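2025-11-21 — Norby catheter tip, bench notes

Great morning on the bench! The new Nostilum coating went through 1000 flex cycles and the pressure trace stayed flat the whole way. The June batch never got close to that.

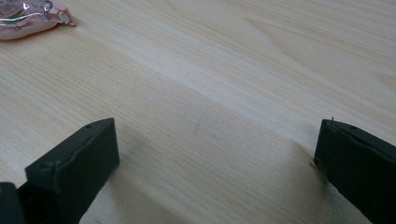 Photo: Rana workshop

Sensor drift is down to 2 mmHg over 20 minutes in the saline bath, and I'm really pleased with that. Signal recovery after a kink is 95 per cent — lovely to see on the plot. Still need to repeat it at body temperature with the Fandater connector, old firmware first, then new.
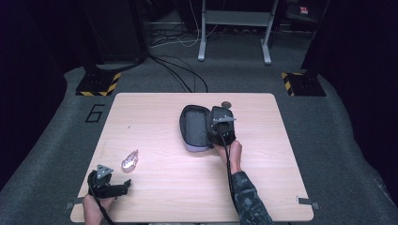 Rana: try the connector with the longer lead as well, the short one picked up mains hum in June.

Good shout, adding it to the run sheet. Bath goes on at nine.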